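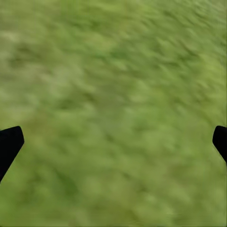
The Stendale Gripper Comparison is a simulated test program used to compare two-finger grippers, arms and onboard cameras for outdoor robots. It is maintained by the Masilela laboratory and is named after the Stendale yard, a computer-rendered garden in which all of its trials take place. The program is concerned mainly with how well a robot can place an open gripper before it closes on anything, a stage of work that many indoor tests pass over quickly.

Background

Masilela began the program after a series of tabletop trials in which several grippers received nearly equal scores. The laboratory held that a flat, evenly lit table hid differences that would matter on open ground, where there are few sharp edges to guide the controller. A garden was chosen for the new tests. The first version contained a lawn and a fence only, and the planting was added in June, after users asked for upright targets at different distances.

Two commercial designs are compared in the standard version. The Skumalness gripper has long fingers and a slow, steady closing action. The Clornus gripper is shorter and closes faster, but needs a more exact approach. Both are represented by simulated models supplied with the program, and each may be fitted to either arm of the robot.

Test environment

The yard is a closed virtual space with fixed lighting. Objects in it do not move between trials, so that any change in the result can be traced to the gripper, the camera or the controller.
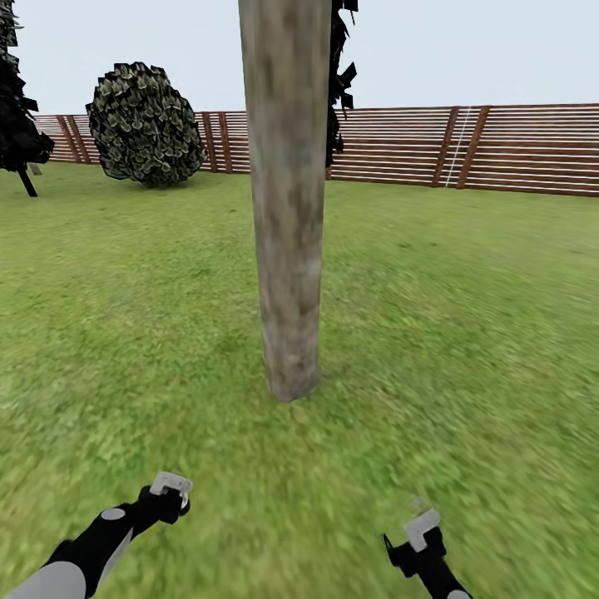
Approach trials make up the largest part of the program. The robot starts at a set point on the lawn and is scored on how closely it can line up its grippers with a named target without touching it. The pole is the usual target for two-arm trials, as it stands clear on the grass and gives the controller a plain vertical shape to work from. Both grippers are kept open and empty during the approach, and the arms may be held at different heights. A trial ends when the controller reports that it is ready to close, or when the time limit of 90 seconds is reached.

The full set consists of 209 trials. It is run in 3 blocks: single-arm approach, two-arm approach, and approach while turning. The last block was added to test cameras more than grippers – a fast turn smears the view of the ground, and a controller that depends on fine texture tends to lose its position.

Camera placement

Cameras are compared in two positions. A wrist camera looks out between the fingers and gives a close view of the ground, while a head camera takes in the arms and the yard beyond them. Masilela advises that results from the two positions be reported separately. In its own trials the wrist camera gave better final alignment, and the head camera recovered sooner after a turn.

Finger visibility is also recorded. A fingertip that can be told apart from the lawn allows the controller to check the position of the gripper against its joint readings. Where only a small part of a finger can be seen, the controller must rely on the joint readings alone.

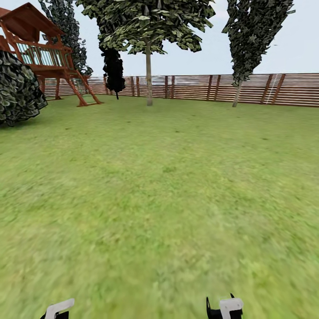
Limitations

The program does not measure grip strength, wear or the handling of soft objects. The ground is treated as firm at every point, and wind is not modeled. Results therefore apply to the approach stage only, and Masilela recommends that they be read together with physical closing tests – the Skumalness and Clornus grippers differ more in closing than in approach.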